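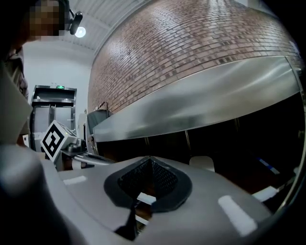
Trostovier Perception and Tooling Team

Pre-Session Software Checklist, Hand-Held Gripper
Completed Wednesday, before the morning session
Station: counter by the brick wall

Mark each line OK, FIX or N/A and write a comment, even a short one. Comments get read when the next build is planned, so go ahead and ramble!

1. SOFTWARE AND CONFIG

1.1 Recorder build matches the one on the session sheet
OK. Pamley starts so much faster now that the config is read once at launch. Big improvement for anybody who restarts as often as we do.

1.2 Config file loaded from the station folder, no local edits
FIX, then OK. A leftover exposure override was in there from the last build test. Removed it and reloaded.

1.3 Free disk space covers the whole session
OK. The new warning shows before recording starts, which is exactly where we wanted it.

2. CAMERAS AND CLOCKS

2.1 Gripper camera and head camera both listed in Pamley
OK. Both came up on the first try.

2.2 Clock offset between streams within 4 ms
OK after one resync. Please let the offset plot settle before you read it (it swings a lot at first and then flattens out beautifully).

2.3 Wide-angle calibration loaded for the gripper camera
OK. Look at something that ought to be straight when you check this one. The steel counter edge and the brick courses are perfect for it: they curve heavily in the raw view and should come out straight in the corrected preview. If they still bow, you have the wrong calibration file.

2.4 Exposure checked with the ceiling light in view
OK. Detail still readable in the dark space under the counter. I love the new histogram panel for this.

3. MARKER TRACKING

3.1 Marker on the white cube detected at rest
OK. Picked up at a tilt as well.

3.2 Marker held through a slow turn of the wrist, 10 repeats
FIX. Lost it in 2 of the 10, both at the steepest angle. Bollska recovered by itself each time, but the pose jumped on the way back in. Logged with the raw clips attached.

3.3 No false detections on background surfaces
OK. I expected trouble from the brushed steel and got none. The stricter corner test is doing its job!

3.4 Jaw in view does not break the pose estimate
OK. The mask for the jaw area is lined up with the current mount.

4. PLANNING REPLAY

4.1 Short test clip opens in the replay viewer
OK.

4.2 Counter edge appears in the collision map
OK, and it looks great. The edge used to come out as a row of crumbs and now it is one clean surface.

4.3 Open space under the counter marked unknown, not free
FIX. A patch at the back was marked free. The planner must not route through anything we haven't measured. Raised the confidence limit for this station and reran the clip; patch gone.

4.4 Replay stops on command
OK. Tested from the keyboard and from the panel button.

5. PRIVACY AND SAFETY

5.1 Face blurring on and tested with a person in view
OK. Check the corners of the view too, where the lens stretches things most.

5.2 Path to the elevator doors clear, exit sign lit
OK.

5.3 Straps and cables secured
OK. Tug the strap before lifting the gripper.

OPEN ITEMS

3.2 Pose jump after marker loss. With the Bollska maintainers. Rerun all 10 turns on the next build.
4.3 Confidence limit. Copy the new value to the Rungrueang station config and repeat the check there.

Result: cleared to record, with 3.2 noted on the session sheet. Keep wrist turns slow until the fix is in.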